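**Garon releases Mestilent 2, grasp planning software for mixed-part bins**

Garon today released Mestilent 2, a new version of its planning software for robot arms that pick parts out of bins. It is available to current license holders at no charge, starting Thursday.

The main change is in how the planner deals with walls and corners. Earlier versions dropped any grasp that brought the hand close to the side of the bin, so parts lying there were often left behind. Mestilent 2 checks the hand, the wrist and the cables against a model of the bin and keeps the grasps that clear it.

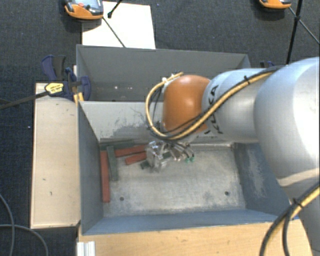 Development was done with multi-fingered hands and small parts such as sticks and blocks. In a test series of 1,000 picks, the planner asked for operator help 107 times. Typical planning time was roughly 400 milliseconds per pick on a standard workstation.

The release also adds a replay tool. Engineers can load a logged pick, change one setting and see which grasp the planner would have chosen – no robot time needed. Logs from the Zekow perception module open directly.

Integration firm Zhong will offer setup and training. Support for two arms sharing one bin is planned for a later release.

Release notes and installers are on the Garon customer portal. Press questions can be sent through the contact form on the same site.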